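March, 6.40 am

Rain gauge at the back fence read 11 mm. Tank is at the third rung of the ladder, up one rung on last month. Cleared the first-flush diverter and put the cap back on finger tight. The washer is flattened on one side and will need replacing before winter.

Main job was the seed store. The old arrangement was by purchase date, which was useful only for working out what I had paid. I have gone over to sowing month, with a second sort by depth. Packets older than 3 years went into a separate envelope for germination testing. First test is the Tridby leeks: 20 seeds on damp paper towel, folded, in a zip bag on top of the hot water unit. Anything under half and the packet goes in the compost.

The Kustmont beans were stored with the lid off and have weevil holes. Put the lot in the freezer. Labels are the remaining problem. Pencil on plastic lasted the summer, marker did not. The grey tags faded least on the south side of the shed, as expected.

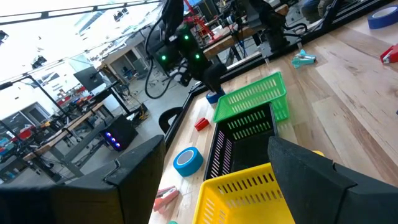

Photo: Prurside Garden Notes

Coloured baskets would suit the sowing groups, one colour to a season, with slots in the sides for airflow. The slots are also wide enough to lose a small packet through, so the carrot and lettuce would need to stay in envelopes. Have not decided. The shoeboxes cost nothing and keep the light out.

Soil in the long bed was 20 degrees at finger depth by mid-afternoon. Still too warm for spinach. Sowed a short row of beetroot at the shaded end instead and covered it with hessian, to come off at first emergence. Spacing was a hand width, to be thinned later.

Moved the Bright timer from the front tap to the back one and cut the evening run in half. It loses time, so I reset the clock against the kitchen radio. Dripper at the end of the second line is blocked again. Soaked it in vinegar overnight last time and got a few weeks out of it. Will cut it out and fit a new one.

To buy: tap washers, drippers, potting mix, pencils.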